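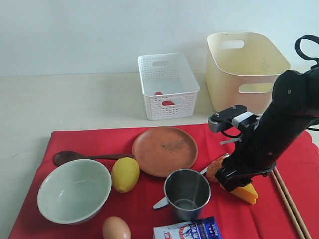
Grant Reports

Mosdale Winter Pantry: progress to 18th March

The pantry served 636 households in February, up 21 on the month before. We have spent $4,000 of the grant so far, nearly all of it on canned goods, diapers and heating vouchers. Shiferaw Hall gave us 3 extra evening openings, and these were full.

Home delivery is behind schedule. We are short of drivers on the east side and have moved those families to pickup for now. The second payment will go toward fuel and a used freezer. Receipts are attached.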